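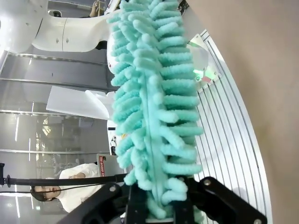 The teal duster: fuzzy, tufted and ready for shelves.

Hi from Idska! We're a tiny home-care shop in Brikby, and I get to share our news: the Spring Desk Reset is back this March, with free workshops at our Villaseñor Street store. 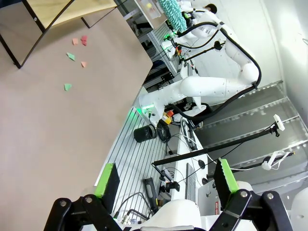 Last year 121 of you came by, and I loved every minute of it (even the great glitter spill). So we've doubled up, with 2 sessions a day, one at 10 a.m. and one at 4 p.m. Bring your worst drawer!

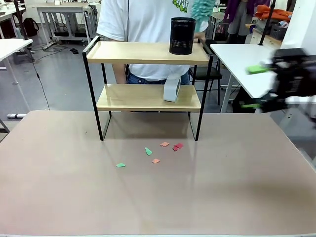
A two-tier shelf with a mesh pencil cup on top.

We've also teamed up with Liltia, the mail-in pen recycling project, and I'd love to beat our record of 694 dried-out pens. Drop yours in the bin by the register.
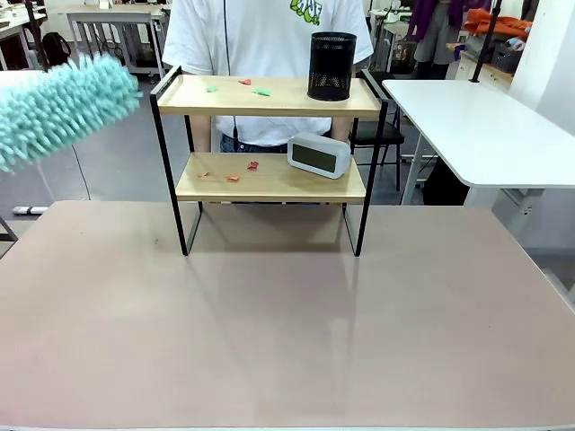 Seats are free, but there are only 65 per session, so please sign up at the store or give us a call. Kids are welcome with a grown-up.

Media contact: Idska front desk, Brikby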